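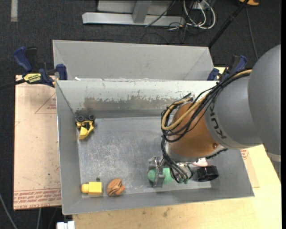
Foto: arquivo Clisara / bancada de picking

Regras para célula de bin picking – o que vocês exigem?
12 respostas · 3 compartilhamentos

tronil_mec
Pessoal, preciso fechar a folha de boas práticas da bancada até quarta. KUKA com garra de dois caixotes, tipo o da foto. O que entra como obrigatório? Por enquanto tenho: caixotes presos com grampo, velocidade reduzida com gente perto, inspeção dos cabos no início do turno.

garra_torta
Cabos primeiro. Esse laço em volta do punho laranja me dá arrepio. Bem amarrado, ok, mas eu exigiria rodar o programa inteiro devagar, 3 vezes, olhando só o laço. Sem peça nenhuma.

phetsri_lab
Discordo um pouco. Laço folgado é necessário, senão o punho arranca tudo no giro. O que falta é limite de eixo no software. Na Phetsri trocamos o pacote de mangueiras a cada 2.000 horas, com ou sem desgaste.

garra_torta
troca por hora é jogar dinheiro fora. inspeção bem feita chega a 3.000 facil

phetsri_lab
Chega até o dia que não chega. Quem assina a parada?

mlc_norte
E o fundo do caixote? Tá todo riscado. Pra mim a regra é altura mínima da garra definida na célula e não no programa de cada um. Metal com metal não perdoa.

tronil_mec
Boa, anotado. Risco no fundo é motivo pra reprovar o caixote?

mlc_norte
Risco não. Amassado sim. Mas se usa câmera, confere o reflexo.

zeca_plc
Ninguem falou do chão. Cabo solto no carpete atrás da bancada = tropeço. Canaleta ou fita, e zona marcada. Na Tivness isso reprova antes de olharem o robô.

garra_torta
zona marcada em laboratório, exagero

zeca_plc
Exagero nada – a análise de risco vale pra célula de teste tambem. Brinquedo no caixote não deixa o braço mais leve.

tronil_mec
Fechando: limite de eixo, altura mínima, chão, grampos conferidos antes de cada lote de 100 pegas. A troca das mangueiras deixo em aberto, vcs que briguem. Subo o rascunho hoje à noite.

phetsri_lab
Põe 2.000.

Tópicos recentes
Garra paralela ou vácuo pra peça misturada? (Tronildale)
Checklist de partida – modelo em planilha
Botão de emergência: quantos por célula?
Cabo externo no punho, quem usa?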